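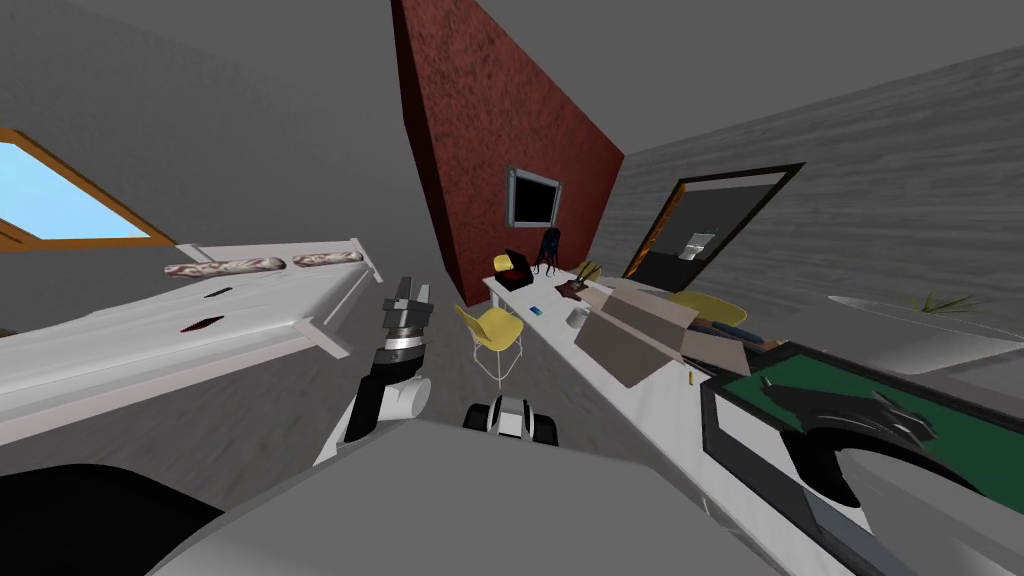
About Promell

Promell helps small and mid-sized organisations to plan and buy their first robots. We do not build robots and we do not sell them. Our clients are care homes, hotels, colleges and a few workshops, mostly places where the person who signs the order has never bought such equipment before.

Our work starts before any quotation is asked for. We model the client's rooms in simulation, put a two-armed mobile robot inside, and let it try the daily tasks: to reach over a bed, to pass between a desk and its chairs, to pick up things which people leave on a table. After this we know much better which size of machine the client should be looking at, and sometimes we know that they should wait a year.

How we began

The company was started by Efthymia Moschos, who worked before in purchasing for a group of residential colleges. In that job she was asked to approve a service robot that was wider than the bedroom doors. The supplier had sent a very nice brochure and the measurement was on the last page. She cancelled the order, paid the penalty, and wrote down a list of questions for the next time. It had 94 questions. We still use this list, although it was rewritten many times and some of the questions concern models that are not made any more.

What we do

Room study. You send us floor plans and furniture sizes, and we build the rooms. One study covers up to 50 rooms, and rooms of the same type are counted as one. We return a report with the reach, the turning space and the places where the robot could not finish its task.

Budget plan. We write a plan for five years. It includes the purchase or the lease, batteries, spare grippers, insurance, staff training and the hours of your own people, which are forgotten in almost every budget we are shown. All prices are given in dollars before tax, with the date on which we received them.

Tender support. We prepare the specification, read the offers together with you and sit beside you at the supplier's demonstration. We have now read 261 offers, and we keep notes on what was promised in each of them.

Our tools

The simulation rooms are kept in a library called Prollo. A client who orders a study keeps the right to use their own rooms in it, also if they later work with another adviser. The library has 1533 pieces of furniture and fittings at this moment, from bolsters and office chairs to door frames. If your favourite armchair is missing, please send us the measurements and we will add it.

Independence

We take no commission from any manufacturer or leasing company. Two of our staff came to us from suppliers, Tsuchiya and Fanent, and they do not work on tenders where their former employer makes an offer.

Working with us

A first conversation is free of charge and takes one hour. It helps if you can tell us which tasks you have in mind, who does them today, and when your budget year closes. For clients whose budget year starts in April, we ask to receive the floor plans by 12th October, so the budget plan can be finished before your approval meetings.

We answer enquiries in English, French and Greek. Please write to the office through the contact form and mention your city and the number of rooms.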